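Gusska Kicking Tee and Bag: Two Months In

Reviewed by Prodromos Liapis
Sunday, October 18, 2026

I have coached kickers at under-16 level long enough to know that the tee gets blamed for everything. Wind, boots, the snap, a bad lunch. So when the club handed me the Gusska set in August and asked whether we should buy more, I expected to write two lines and go home. It has taken a few more than that.

What you get

One rubber tee, one holding stick for field goals when your holder hasn't turned up, and a drawstring bag that will be inside out by the second session. The tee has three stubby feet and a shallow cup. The stick folds, in theory. Mine folded beautifully until Lefteris Bakalis sat on it, and I can't in fairness mark Gusska down for Lefteris.

The instructions run to 22 pages, of which one is in English and concerns washing.

On the pitch

Kick-offs first. The ball stands up properly on grass, even on our bottom field, where standing up is a challenge for most of us. Myrto Manolakis, our first-choice kicker, used it for every kick-off this season and had one ball topple over before she got to it, in a wind that also took the corner flags. Her best went 68 yards and ended up in the allotments. With the old Rosasent tee she was forever walking back to prop the ball up again while the other lot made remarks.

On artificial turf it's less happy. The feet slide a touch if you clip the cup on the way through, and a clipped tee travels a surprising distance. Bring someone young to fetch it.
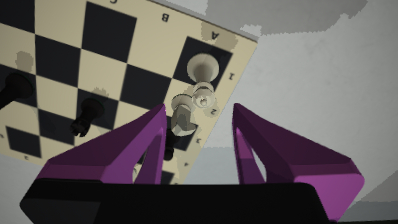
The holding stick

Good for practice, and I'd buy it on its own if they sold it that way. It grips the top of the ball lightly and lets go cleanly. You can set the lean with a small knob, which works loose after a dozen kicks and needs a twist. Waltraud Engelhardt, who runs our special teams and trusts no gadget, now takes it to training without being asked and denies that she likes it.

Wear

After something like a season's worth of abuse the cup has a small split on one side. It hasn't grown. The bag has lost its string.

Would I buy it?

For a grass club, yes, two of them, and keep one hidden. If you play all your home games on turf, try to borrow one first. I've told our lot to order a second before the away game at Mistance.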